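How to run a robot demo table at your open day (without losing your voice by lunch)

I've now done three open days with our robot arm, and the first one was a bit of a shambles, so consider this the guide I wish I'd had. We're a small robotics group at Lirnley, and once a year in September the whole building opens its doors and lets people wander through. Kids, grandparents, the odd engineer who wants to argue about gearboxes, the lot. You want them to walk away having seen a robot do something they recognise from their own kitchen or shed.

Choosing the task

Pick something ordinary! My first year I had the arm tracing shapes in mid-air and people gave it maybe ten seconds before they went off to find the sausage sizzle. The year after, we switched to food and the difference was massive. We landed on making a drink, or at least the fiddly bit of it, where the arm picks up lemon slices and drops them into a clear container. Everyone has handled a slice of lemon. They know it's slippery and floppy, and they'll stand there and will the thing on.

Lemon is also just the right amount of hard. A wooden block is too easy and looks staged, and anything really squishy will have you wiping down the bench all arvo. If you can't get decent lemons, limes work, though they're smaller and my gripper fingers don't love them. Orange slices were too heavy and kept folding in half.

Setting up the bench

Do this the evening before if they'll let you in. I didn't the first time and was still crawling around under the desk when the first families turned up.

Start with the work surface and make sure it's bolted or clamped and doesn't rock. Then lay down masking tape to divide it up. Use a colour that stands out from the surface, and don't fuss about getting the lines perfectly straight, they're for you and your helpers, so that when somebody bumps the container you can put it back in the right zone without redoing the whole setup. Mine always looks pretty ratty by the end of the day and it works just as well.

Cut the lemon thin, and lay the slices in an overlapping row along the cutting board. I tried spreading them out flat at first, thinking separate slices would be easier to grab, but the gripper had nothing to get under. With an overlap there's a raised edge to go for. Let them sit on paper towel for a few minutes before they go on the board, otherwise they stick to each other and you'll pick up two at once (which the kids think is hilarious, so maybe don't worry too much).

Use a clear container as well. People at the back and off to the side want to see the slice land, and with a solid bowl they miss the best bit.
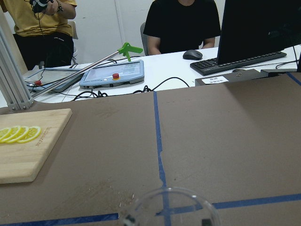

Next, sort out who is where. I like to have two people on the operator side of the bench, sitting down. If you both stand, you block the view and people talk to your elbows. One drives and one watches the arm with a hand free for the stop button. Agree on that out loud before the doors open, and swap jobs whenever one of you starts getting tired. Driving for a crowd wears you out much faster than driving on your own.

Keep the stop buttons where you can reach them without looking. Sounds obvious, I know, but desks fill up quickly with keyboards and coffee cups and somebody's flyers. I do a lap of the desk every time there's a lull and shove everything that isn't needed into a box.

A reacher grabber, the kind you'd use for picking up rubbish, is a brilliant thing to have at a robot stall. Let the little ones have a go at picking up a slice with it, well away from the arm. They find out very quickly how hard it is to grab something with two stiff fingers and no feeling, and then they watch the robot completely differently.

Running the session

Our runs go in blocks. Four slices to a board, then a short chat while someone resets. Any more than that and you lose the front row, any fewer and it feels like a trick. We counted 138 people through last time, which was a lot of lemon.

Tell people what the arm is about to try before it tries it. "It's going for the end slice now" is plenty. And when it drops one, say so cheerfully and go again. I used to rush to fix things and apologise -- big mistake, the mood goes flat. The misses get the best questions of the day.

The question you'll get most is whether it's doing it by itself. Give a straight answer. If you're driving, say you're driving, and explain that the robot can learn from those runs later on. People are perfectly happy with that.

Packing up

Power down first, then clean. Lemon juice is rotten for metal fingers, so wipe them with a damp cloth and dry them properly before the arm goes under its cover. Peel the tape that same day too. I left mine over a long weekend once and spent ages scraping off the gluey bits with an old library card.

Bin the slices, no matter who tells you they'd be fine in a gin.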